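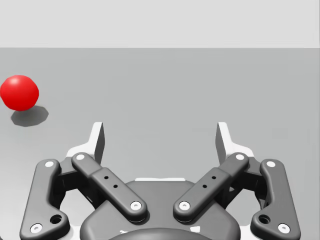 Red ball on a gray tabletop, computer-rendered.

Mikonlow Print Services Forum
Board: Departmental and in-house printing
Topic: Neutral grays on office equipment, and whether a house standard is advisable

Posted by: K_Msimang (moderator)

Colleagues,

This topic has been opened to gather members' views on the printing of light and medium neutral grays in reports, handbooks and course packs. The question has been raised in several separate topics since March, and it seems preferable to have the discussion in one place.

The difficulty will be familiar to most members. A page that contains a large area of plain pale gray looks correct on the monitor and is approved by the requesting department. When it is printed, the gray takes on a pink or green cast, or shows faint bands across the width of the sheet. The department then returns the job. The operator reprints it, often with the same result, and the cost of the second run falls on the print room.

Our own unit operates a Gralletti color device for short runs and a separate monochrome device for course packs. At present we have no written standard for gray areas. Operators adjust by eye, and two operators will often reach different results with the same file.

I would propose the following as a starting point, and members are invited to comment on any part of it.

1. Gray areas in text documents, including table shading, should be specified as black only. Mixed grays made up of all the colors should be kept for pages that include photographs or other color illustrations.

2. Table shading should be set no lighter than 7 percent. Tints below this level disappear on our equipment, or break up into visible dots.

3. A single proof should be printed on the final stock and signed by the requesting department before the run begins. A proof on other paper should not be accepted as a substitute.

4. Any complaint about color should be made with the signed proof in hand.
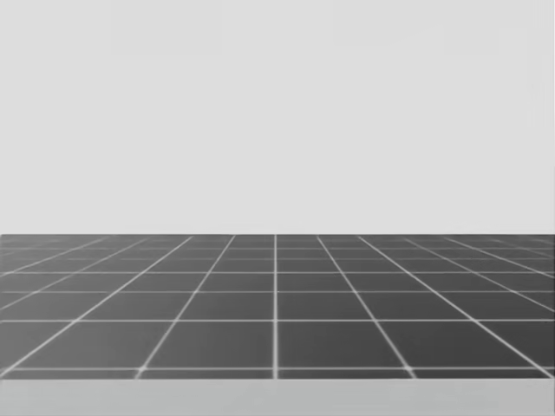 Paper stock

I would add a separate note on stock. For the last two years we have used Flona uncoated for nearly everything. It is an acceptable sheet at a reasonable price, but it has a warm shade, and a neutral gray printed on it will never look as cool as it does on a monitor. Departments should be told this at the time of ordering. In my experience, a large share of complaints concern the paper and would not be settled by any change to the equipment.

Keabetswe Msimang
Moderator

----------

Posted by: deskside_bindery

I support items 1 and 3 in full. We adopted a black-only rule for table shading in our own shop and the number of returned jobs went down noticeably.

I cannot support item 2 as written. The lightest printable tint depends on the device, the screen setting and the age of the drum. A fixed figure would be correct for one unit and wrong for the next. It would be better to require each print room to print a step chart on its own equipment and publish its own minimum.

----------

Posted by: K_Msimang (moderator)

The objection to item 2 is a fair one. The figure was taken from our own step chart and was not meant to bind other units. I would be content to have it read "no lighter than the minimum published by the print room."

----------

Posted by: LeRoux_repro

I must register a more general disagreement. Item 1 treats the mixed gray as the exception, and I believe this will cause trouble on any document where a shaded table and a photograph share a page. The reader sees a cold black-only gray in the table and a warmer gray in the photograph directly beside it. Each may be correct by its own measure, and together they look like a mistake.

Our practice is to send everything through one profile, prepared in Baran, and to accept whatever slight cast results, on the ground that it is the same cast throughout the document. Consistency within a publication matters more to the reader than neutrality of any one area. We printed a handbook of 311 pages on this basis last season and did not receive one complaint about color.

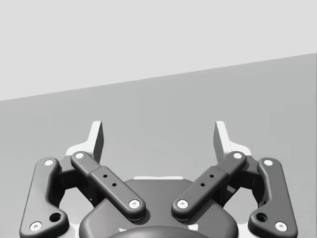

I would also point out that the black-only rule depends on the author of the file. Departments prepare their pages in a word processor, and many of them choose a shade from a color menu without knowing how it is built. The print room then has to open each file and correct it. With a profile in place, the correction is made once, at the device, and the operator is free to attend to other work.

On stock, I agree with the moderator. Flona is warm. I would not recommend changing it on that account.

Karabo Le Roux

----------

Posted by: deskside_bindery

With respect, the profile approach assumes that the device stays where it was on the day the profile was made. Ours does not. The color drifts between morning and late afternoon, and it drifts again when the humidity changes. A mixed gray shows that drift at once, while a black-only gray can become lighter or darker but cannot turn pink. For a print room without a measuring instrument, the black-only rule is the safer of the two.

May I ask how often the Baran profile is renewed in your unit?

----------

Posted by: LeRoux_repro

It is renewed on the first working day of each month, and again after any service visit. The device is calibrated each morning at 7 before the first job is released. I accept that a unit without an instrument could not do this, and I should have made that condition clear in my earlier post.

----------

Posted by: annexcopyroom

I am new to this board and would be grateful for guidance on a related matter. Our room has only the standard calibration routine that came with the device. It prints a sheet, the operator places the sheet on the glass, and the device reads it back. Is this sufficient for gray areas, or should a handheld instrument be requested in the next budget?

In addition, we see bands running across the sheet in large pale areas. They appear in the same position on each page. Dark areas and text are not affected.

----------

Posted by: K_Msimang (moderator)

Welcome to the board.

On the first question, the built-in routine is sufficient for most office work, provided it is run on the same stock as the job. Many operators run it on whatever paper is in the upper tray, and this defeats the purpose.

On the second, bands that repeat in the same position are usually mechanical. I would suggest the following order of checks:

Clean the charge wires or rollers as described in the operator's manual.
Print a full page of one flat tint in each color separately, in order to learn which unit is at fault.
Exchange the drum of that unit with a spare, if one is available, and print the page again.
If the bands remain, place a service call and give the engineer the test pages.

Please keep the test pages. Engineers are far more willing to replace a part when they can see the fault on paper.

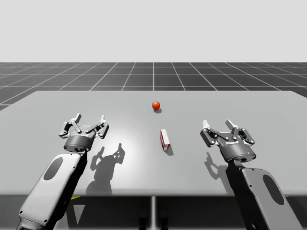
It would also be sensible to ask the requesting departments whether the large pale areas are needed at all. A full-page tint behind text adds cost and makes the text harder to read, and it shows every fault of the equipment. We now discourage it in our ordering guidelines, and few departments have objected once the matter was explained to them.

----------

Posted by: annexcopyroom

Thank you. The single-color pages show the bands in black only, and they are still present after cleaning. I have placed a service call and will report the outcome here.

----------

Posted by: quarto_admin

I write from the ordering side, and I hope the view of a requesting department may be of use.

Item 3 is reasonable in principle. In practice, our staff are asked to sign proofs at short notice, often on the day the material is due, and they do not know what they are being asked to approve. A signature obtained in that way protects the print room and does little for the document. If proofs are to be required, I would ask that 2 working days be allowed for their return, and that the proof carry a short printed note stating what should be checked: page order, margins, shading and the legibility of small type.

I would further ask that proofs be viewed under ordinary office lighting. Our readers will never see these documents under any other kind.

----------

Posted by: LeRoux_repro

I cannot agree on the last point. Office lighting differs from room to room, and a gray that is neutral beside a window will look green under an old ceiling fixture. A proof should be judged under a stated light or the signature has no meaning. The remainder of the post I endorse, the printed note in particular.

----------

Posted by: quarto_admin

The point about a stated light is understood. I would only observe that our department does not have such a light and is unlikely to be given one -- and the same will be true of most departments that order from a print room.

----------

Posted by: deskside_bindery

A workable compromise would be to have proofs viewed in the print room, at the counter, under the lamp already in use there. That would also allow questions to be answered on the spot.

----------

Posted by: K_Msimang (moderator)

I have revised the draft in light of the comments received. Item 1 now permits a single profile throughout a document in units that calibrate daily with an instrument, and the black-only rule applies in all other units. Item 2 refers to the minimum published by each print room. Item 3 allows 2 working days and provides for a printed note. Viewing at the counter has been added as a recommendation. Item 4 is unchanged.

Members who wish to propose further wording should do so in this topic before the 16th. I remain unpersuaded that a mixed gray should be allowed in plain tables under any circumstances, but the majority of replies do not share that view and the draft reflects this.

----------

Posted by: LeRoux_repro

The revised item 1 is acceptable to me. I would ask that "daily" be changed to "before the first job of the day," as a calibration run at the close of business is of little use to anyone.

----------

Posted by: annexcopyroom

The engineer attended this morning and replaced the black drum unit. The bands are no longer present in the test page. The built-in calibration was then run on the correct stock, and I have asked that the test pages be kept with the service record.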